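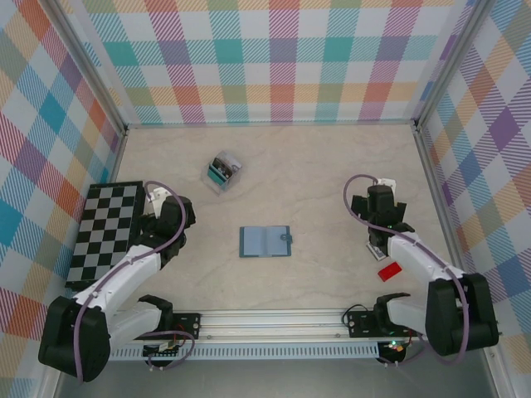

The black-and-gray board, with a blue book or folder lying open beside it.

Hello again from the games shelf! I promised Lerato Masilela I'd write up the chess news before the September schedule was even a twinkle, and then I let two newsletters go by, so you're getting it all at once.

First, the board. It's checkered in black and gray with a black frame, and I have become ridiculously fond of it. I learned on a red and cream thing my grandfather kept under the bed in Sandow, and for years I thought any other colors were showing off. But the gray squares are easy on the eyes during a long game, and the frame gives you something to line your captured pieces up against (I'm a liner-upper, my regular opponents are heapers, and we do not discuss it). I never manage to put it down straight on the table either. Volkan Türkmen squares his board up with the table edge before he'll touch a pawn. I just sit down at whatever angle it landed.

Now, Volkan. Those of you who came to the Judenham evening will know he has been working through a book of 60 endgames, one a week, and making the rest of us work through them too. We're on number 23 or so, I've lost track, and I've gotten maybe half of them without peeking at the back. The rook endings are killing me. If you have a trick for remembering which side the defending king should run to, please write it on a piece of paper and leave it in my mailbox, because I've had it explained to me so many times now that I'm embarrassed to ask again.

The Paewai match is on for 2nd March, start at one, and we need six players plus somebody to keep score. Last time we went over there we lost four boards to two, which was a lot closer than it sounds - Lerato was a whole bishop up and then got a phone call about her dog. (The dog is fine.) They're bringing their junior players this year, and I'd like us to have at least one under-twelve on our side of the room, so if your kid has been pestering you for a game, send them my way. Lunch is soup and rolls. Bring your own mug if you can, since last year we ran out and I drank my coffee from a measuring jug.

A few people have asked what to buy for a beginner. I'm no expert on prices, but please don't spend a fortune! A flat board and a set of plain pieces with a bit of weight to them will last you years. I bought a fancy carved set once at the Ginolby flea market and the bishops and pawns were so alike that we spent half of every game apologizing. It's on a shelf now looking handsome. Same goes for cards, by the way. If you play, keep them in a small clear box with a lid so you can tell at a glance what's in there - I've opened far too many tins hoping for cribbage and found buttons.

Speaking of cards, several of you want a card table running next to the chess on club nights. I'm all for it. Rummy and cribbage to begin with, hearts if we get enough people. Lerato says she'll teach anyone canasta but only if they promise to stick with it for three weeks.

And the jigsaw swap! We have nearly 149 puzzles on the list, which is too many for my hallway. Please come and take some. There's a lighthouse one with 666 pieces, don't ask me who decided on that number, and a very pretty harbor that is missing a bit of sky. I've marked the box. If you find the bit of sky in your couch, you know where I am.

Names for Paewai to me or Volkan by the end of the week, please. I'm bringing the board.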